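Cluvbridge open day – anyone else go Thursday?
Forum index > Shows and visits > Robot arms and hands

14 posts, page 1 of 1

ratchetmoss
Back from the Fedico open day at Cluvbridge. Typing fast, got to be up at 5. Parking was a mess, use the back lot if you go in June. Signed in, got a sticker, got a coffee, stood in a line for the hand demo. They had the Flimon hand going at one bench, and the big palletizer in the other hall behind the yellow fence.

Palletizer – fine, seen one seen them all. The hand is what I went for. Gray thing, five fingers, full size. The whole afternoon was paper towels and wiping. No juggling, no rock paper scissors. I liked that.

hobbs_line2
paper towels? drove 2 hours for paper towels?

ratchetmoss
Yes and I'd do it again. A towel is horrible to pick up. Flat, floppy, sits tight on the table. Ask anyone who's tried it with suction. Two-finger grippers can sort of pinch it if there's a fold standing up, otherwise forget it.

What they said at the bench was the thumb goes down first, on a corner if it can get one, then the fingers come over. One from the wrist camera: 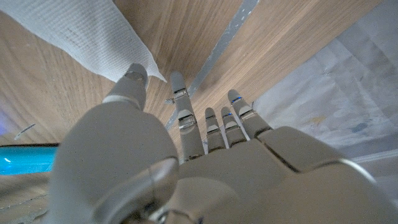 Then Q and A, which ran long. Tineke Verstraete did most of the talking, she runs the bench side at Fedico. Good speaker, doesn't oversell. Somebody asked about cycle time and she just said slow, next question. Somebody else asked about price and got the "talk to sales" answer, so no change there.

I saw nine tries before the line moved me on. Six good, two where it came up with nothing, one where the towel ripped. They didn't hide the rip, just grabbed another one off the roll and went again.

pelican_dan
6 out of 9 is terrible?? we'd be shut down by lunch

ratchetmoss
It's a bench demo Dan, not your line.

pelican_dan
still. If you invite the public you show it working

quietmargin
Disagree with Dan. I was there too, morning slot. Would much rather see the misses. I've been to shows where the same part sits in the same fixture all day and the arm runs a canned program, and everybody claps. At least this one had to deal with wherever the towel landed. The guy resetting it was just dropping it any old way.

Only gripe – the crowd was three deep and I'm short. Put it on a screen.

hobbs_line2
did they say what the hand is rated for? hours, cycles, anything

quietmargin
She said 4,000 grasps between tendon checks. Then someone asked if that was measured or planned and she said planned. They've got 1,054 on the one at the bench. So, a ways to go.

hobbs_line2
ok so 1,054 on it and they're telling people 4,000. thats the part I don't like

ratchetmoss
She said it straight out when asked. Not on a poster or anything. I looked, the poster only had the payload, 600 grams, and a phone number.

hobbs_line2
600 g is nothing

ratchetmoss
For a towel it's plenty lol. Anyway the Chu gripper on the next table was 500 and that's only two fingers.

kettleworks
Hi all, long time reader. I teach shop at a high school and took four students to this. They did not care about payload. What they wanted to know was how it knows when it's got the towel. I couldn't really answer. Is it motor current or is there something in the fingertips? I wrote down what the young guy at the table told us and now I can't read my own writing.

quietmargin
Motor current mostly. That's what I was told anyway. He said the tips have pads but the sensing in them is "coming". Make of that what you will. With a thing as light as one sheet the current hardly moves, so they check with the camera after the lift too.

kettleworks
Thank you! That matches the one word I can make out, which is "current". One of my kids got to drive it with the glove for a minute in the afternoon and has not stopped talking about it. Worth the bus paperwork.

pelican_dan
wait there was a glove? Nobody mentioned a glove

kettleworks
After 3 pm, sign up sheet by the coat rack. Very easy to miss.

ratchetmoss
I missed it too. Annoyed now.

pelican_dan
ok that I would have driven for. I still say six out of nine is not a demo, its a test with people watching. But put me down for June if someone's car pooling. I can take two from the north side

hobbs_line2
I'll come if only to ask about the 4,000 again. Does the June one have the palletizer running? boss will only sign off the day if theres a palletizer

quietmargin
Same two halls, the woman at the desk told me. Lunch is on your own. The sandwich place across the road shuts at 2, so eat before the talk – I didn't and regreted it.

ratchetmoss
Will start a new thread for rides when they post the sign up. Dan, you're driving.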